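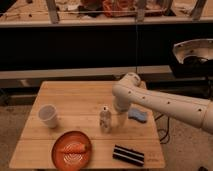
Search this site Go

Rear Drum Brake Imbalance on the Lokmont Hatchback
Term project report, Vehicle Systems Lab
Kyung-tae Ra

1. Background

The car used for this project is a Lokmont three-door with front discs and rear drums, bought by the department as a non-runner and returned to driving condition by an earlier class. It weighs 1016 kg with a full tank. On the roller tester the left rear wheel produced much less force than the right, and the car failed the imbalance limit used in our lab.

2. Method

Both drums were removed and measured at 4 points with an inside micrometer. Shoe thickness, return spring length and wheel cylinder bore were recorded on each side. The proportioning valve was left alone. Roller tests were run with the pedal held at 400 N by a screw-type pedal press, first as found and then after each change, so that the effect of one part could be separated from the next.

3. Findings

Drum diameters were within the limit on both sides. The left wheel cylinder had a seized rear piston, and the trailing shoe on that side showed almost no wear. The self-adjuster on the left had been fitted with a right-hand thread part and could not take up clearance. The parts bin supplier, Purnus, packs both hands in the same bag, which may explain the error.

Replacing the cylinder alone raised the left side force but did not bring the car within the limit. With the correct adjuster fitted and the shoes bedded in on the Villalba road loop, the two sides agreed closely and the car passed.

4. Limits of the work

The rollers were last calibrated in October. Drum temperature was not logged. The car had covered 433 km since its return to the road, so long-term shoe wear could not be judged.

5. Further work

Repeat the test with the Pludport shoes now in stock, and check the handbrake cable for stretch.

Contact | Copyright Vehicle Systems Lab | Back to top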